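Clendumbridge workshop, November
Grout notebook, continued from the blue book

Started at ten past nine. Heating had been on since the evening, so the boards were at room temperature when I got to them. The Ustau boards are the ones by the window, the Zina boards are on the rack. Both sets have the same porcelain tile, the same adhesive and a 3 mm joint. Somebody had turned two of the Zina boards face to the wall and I had to check the pencil numbers on the back before going any further. Please leave them face out.

The question is still the one from the last entry: why the joints on the Okeke job dried patchy when the sample board we showed the client did not. Same bag colour, same tile. The sample came out an even mid-brown, the floor came out with pale clouds, worst near the doorway. I have the site notes but they are thin. No mention of how much water went into each mix, and no time written against the wash.
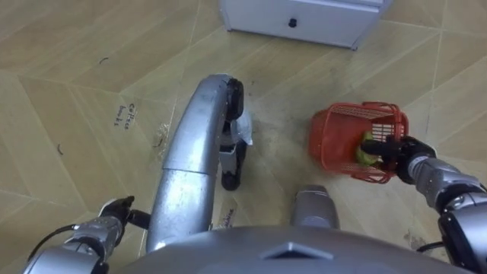 Water in the mix is the first suspect. I made up Ustau at the measure on the bag, then slightly over, then well over, the way it looks when you top up a bucket that has started to stiffen. All boards were filled with the same float and washed by me, to keep the hand the same. The wet mix dried palest, as expected, and it also has pinholes along the middle of the joint. The surprise was how little difference shows when you have the board up on the bench with your nose on it. Put it on the ground and it is obvious. A tiled floor is mostly looked at as in the photo, from standing height and straight down, and I think we should judge colour that way from now on. I have been passing boards on the bench that I would have failed on the ground.

Washing is the second suspect. Washed one Ustau board early with a sponge that was wetter than it should have been, one at the proper time with a wrung sponge, and one late with a scouring pad because it had already gone off. The early one is the closest match to the Okeke clouds. The colour has been pulled to the surface and then wiped about, so it is pale at the crossings and darker along the straights. The late one is even in colour but rough, and the edge of the tile has a haze on it that took a second clean with the acid remover. Note that the acid remover lightened the joint again by a shade, so a late wash brings its own colour problem if you then go after the haze.

Zina behaves better here. It stays workable longer and does not mind the early sponge so much. It does cost more, and the brown in the range is redder than the Ustau brown. It would not have matched the client's skirting.

Angled layouts need a note of their own. On a straight grid the float crosses every joint at the same slant and you pack them evenly without thinking. On a chevron or herringbone you will be going along some joints whatever direction you take, and the float digs those out. I filled a chevron board in one direction only, to see how bad it would get. The joints running with the float were low enough to feel with a thumbnail. Second pass at right angles brought most of them up. The low ones also hold more wash water, so they go pale. Okeke was a chevron. I should have put that together sooner.

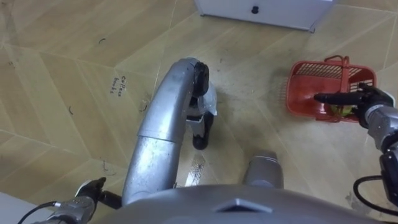
Detlef Fuchs disagrees with me about the cause and wants it recorded. He says the layout and the washing would give pale joints all over, and that pale clouds in one area point to the screed underneath drawing water at different rates. On his last two floors with that fault he found the screed had been patched near a door, and the patch was thirstier than the rest. He would prime the whole floor before fixing and would not bother with the mixing trials at all. He also thinks my sponge is too big.

He may well be right about the patch. The clouds were worst by the doorway and I have no explanation for that. Against it, the tile was fixed on a full bed and the adhesive had eight days before grouting, so I would not expect much draw through to the joint. We can test it. Tomorrow I will cast two slabs, one all the same mix and one with a patch let into it, fix tile over both and grout them from the same bucket. Detlef to choose the patch material so there is no argument after.

Bucket sizes. While looking for the site sheets I found the delivery note for Okeke. We used 39 kg of grout, and the small bucket takes 3 kg of powder comfortably. That is a lot of separate mixes for one floor, each with water put in by eye if the jug was not to hand. From the next job on I want the jug and the scale on site and every mix written down. A line is enough: powder, water, time. 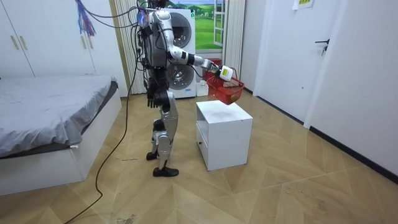
It would also help to mix in larger lots on the bigger floors, up to what two people can place and wash before it goes off. With the Ustau at today's temperature I had a little under half an hour before it dragged on the float. The Zina gave me a good deal longer but I was called to the phone and did not get a proper end time. Repeat that one.

Sealer. Tried the water-based one on six boards, half of each masked off with tape. It evens out the slightly pale boards to the point where I would hand them over. It does nothing for the very wet mix, where it soaks into the pinholes and leaves them darker – the joint looks spotted. A tinted sealer would probably cover the Okeke clouds but it is paint, more or less, and it will wear by the door first. I would rather rake out and refill the worst joints and tell the client why. 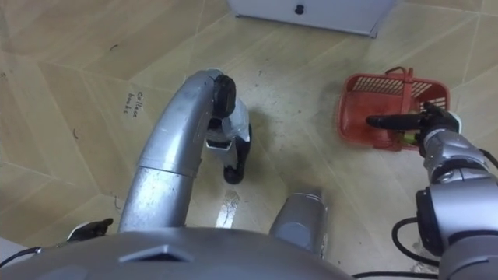
Raking out. The oscillating tool with the carbide blade is quick on a straight joint and awkward on an angled one, where you run out of line and nick the next tile. I chipped one corner on the chevron board before I slowed down. The hand rake is tedious but safe. For Okeke I would use the tool for the middle of each joint and finish the ends by hand. Need new blades, the last one is blunt. Depth to take out: at least two thirds of the tile, less than that and the new grout sits in a skin and cracks.

Left on the rack overnight: the sealed boards, the chevron board with the second pass, and the late-washed board after acid. Ustau wet mix board is on the floor by the sink, being looked at.

To do: slabs with Detlef, Zina working time again, blades, ring Okeke to ask whether the screed was ever repaired at that door.

Stopped at ten to five. Sponges are in the bucket, still to be rinsed.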